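Nerkden Catering - Kitchen & wash-up help wanted, Hurnitz site

Posted 31/03/2024

Need people. Start as soon as you can. Read the whole thing before you write to us please, last time half the emails asked stuff that was already in the ad.

Who we are: Nerkden does lunches. Offices, a couple of schools, the odd wedding when someone talks us into it. Kitchen is in the Hurnitz building, side entrance, up the ramp. We send out 800 lunches on a full day and every one of them leaves on a tray and most of those trays come back dirty. That is where you come in.

The job is wash-up and reset. Trays, tubs, lids, serving spoons, then the counters and the sink area, then everything back where the morning crew can find it. Some packing too if we are short. No cooking. If you want to cook later on, say so, two of our current cooks started at the sink.

What a shift looks like

Van gets back, you unload with the driver. Scrape, rinse, wash, rack. Big trays by hand, they don't fit the machine and no we are not buying a bigger machine this year. Cloths get swapped out when they get grim, don't wait to be told. Cardboard flattened and out to the bins before you leave. Floor last.

Shifts are 6 hours with a paid break. Early or late, you pick which one you prefer and we try to stick to it. Try. August is quiet, schools are out, so expect fewer shifts that month. Better you know now.

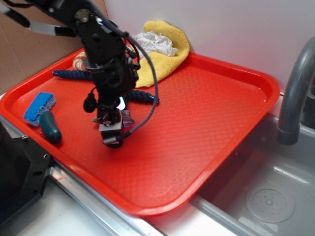
Trays are the part people underestimate so a bit more on that. Ours are big and awkward, and when there's a patterned bottom the grease sits down in the pattern. Soft brush, hot water, go with the lines and then across. Do the rim and the corners as well, underneath too. No steel wool, ever, it kills the shine and then clients ask why their lunch came on something that looks twenty years old. Dry before stacking. A wet stack smells by morning and then somebody has to wash the whole lot again, and it will be you.

You should be

- OK on your feet for a full shift
- OK lifting a full tub of plates, with a second person if it's heavy
- on time. Really on time, the van doesn't wait
- fine with wet hands, gloves provided, tell us your size
- able to read labels in English, speaking it perfectly is not neccesary
- 18 or over, insurance thing, can't bend on it

Experience is nice but we'll teach you. Hala Hegazy runs the wash-up side and will be with you your first week. She is fast and she is particular about where the racks go. Listen to her and you'll be fine.

What you get

Hourly pay, paid every two weeks. Rate depends on the shift so ask and we will tell you straight on the phone, no games. Lunch on every shift, same food the clients get. Apron, gloves, non-slip shoes after your first month (bring your own closed shoes until then). Bus 224 stops at the corner. Parking is bad, don't count on it.

Part time is fine. Students fine. Two friends who want to split one job, also fine, we did that last year and it worked out.

Trial shift

Everybody does one. It's paid. Half a shift, you wash, you stack, you see if you can stand us. Bring ID and something you don't mind getting wet. Long hair tied back, rings off. We'll let you know by the next day either way, we don't leave people hanging.

Also looking for

One person at our smaller kitchen on Livanley Street, evenings only. Same work, less of it, mostly on your own so you need to be ok with that. Keys and alarm are your responsability there. Put LIVANLEY in the subject line if that's the one you want, otherwise we assume Hurnitz.

How to apply

Email or just come by. If emailing: name, phone number, which days you can't do, early or late. No cover letter. A resume if you have one, if not just a few lines on what you've done before, cleaning at home for a big family counts.

Coming by: side entrance, ask for Mostafa Hajji. Between the lunch run and the van coming back is best, so early afternoon. Not before noon please, we're loading and you'll get run over by a cart.

Phone: extension 546 from the main Hurnitz desk. Let it ring, it's loud in there and we have wet hands.

Ad stays up until the spots are filled. If you can see it we're still looking.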